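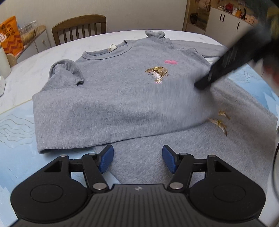 4.2 What people do with outgrown clothes

Figure 3. A gray children's top with ruffles and a ribbed neckline, partly folded.

I went into the Tarstead interviews expecting to hear about money, and what I mostly got was stories about cousins! Of the 186 parents I talked to, 144 said they pass clothes on inside the family first (often before the next child is anywhere near the right size). Only 29 sold anything, and eight of those sold just coats. Tops like the one in Figure 3 came up a lot, and parents called them "too nice for the rag bag" – a phrase I ended up using as a code in the analysis. Ama Owusu coded the Gillow transcripts separately and we disagreed mainly on what counts as a gift, so loans with no return date went under gifts in both towns. School uniforms follow other rules, and I take those up in 4.3.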